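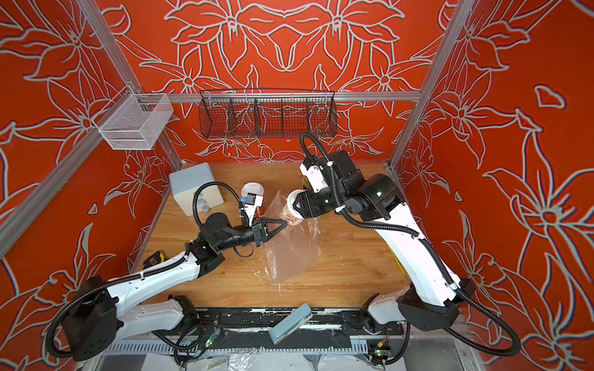
Who looks after the drinks table between meetings?
Whoever used it last, under the rule agreed in October and broken most weeks since.

WETGATE SOCIAL ROOM - MINUTES
Saturday, May 28, 2022

1. Apologies
Several received, one of them sincere.

2. Matters arising
The red flowered walls were raised again. The meeting remains split between "cheerful" and "like sitting inside a curtain". No vote taken. Zurkcombe have quoted 396 pounds for repainting, and the quote was admired and filed.

3. The table
Crumbs and white bits were discussed at length. It was agreed that a cloth exists and that its whereabouts should be minuted once known. The pale green pot is for sticks and stirrers only. Lids are to come out of their plastic bag and go somewhere sensible.
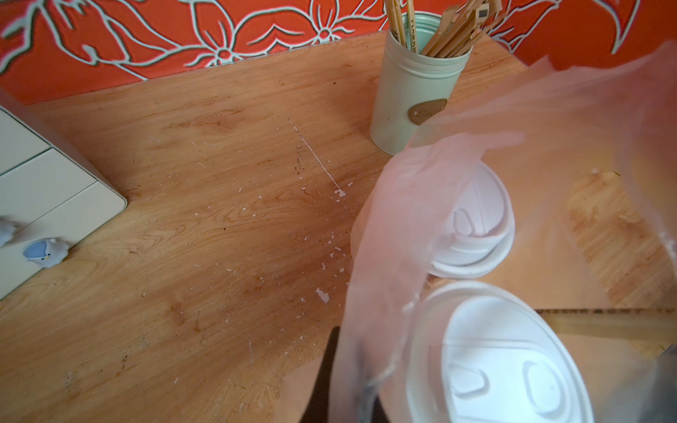
Item 3: stick pot, bird knobs and cup lids.

The little drawers stay where they are. A proposal to label them was lost, as was the labeller.

4. Supplies
Spahić will deliver 100 cups. Last time 2000 came, and the meeting does not wish to speak of it. Splintered sticks should be thrown out

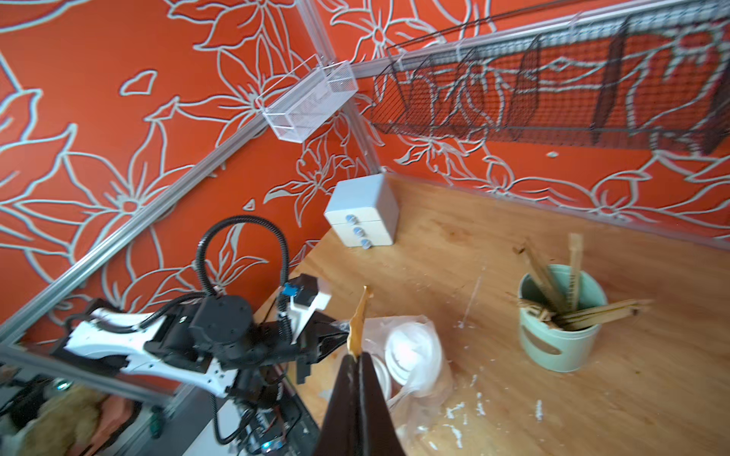
and not put back in the pot for the next person to find with a thumb. Carried, with one abstention - a known saver of sticks.

5. Money
Balance stands at 42 pounds, which settles item 2.

6. Any other business
Jommont's kettle is still on loan and still leaks. Deferred.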